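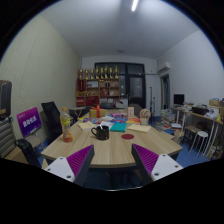

The table at Plalevia, seen from the gripper.

The job was to pick up the mug and put it on the red disc. Then take it off again, move it somewhere else on the table, and start over. The sheet from Zaslow asked for 50 good ones per setup, and we were on setup 6.

I worked the gripper with my right hand and kept my left in my pocket. They had told me at training that a left hand drifts into things if you let it. The purple fingers closed when I squeezed and opened when I let go. Squeeze too early and they pushed the mug over. Squeeze too late and they bumped the book.

My sister had asked me in August what the work was. I told her I moved cups. She asked who for, and I said for a machine in another building that would have to move cups later on.

"Can't it practice by itself?"

"It watches me first," I said.

The woman from Tomar sat by the desk and marked each try on her tablet. She rejected 3 before lunch. One was because I stopped halfway to scratch my neck. The other two looked fine to me.

"You hesitated," she said.

"I was deciding which side to come in from."

"It'll learn that too. It'll wait at every cup."

So I went faster. By four o'clock the count for the day was 242 across all the setups, and my wrist had gone stiff. She told me to move the bottle a little before the next one, so I moved it. I lined up on the handle, came in low, and squeezed. The mug went up, across and down onto the disc.

"Good," she said, and marked it.

I held the gripper still until the tone sounded. Then I took the mug off the disc and looked for somewhere to put it that I hadn't used yet.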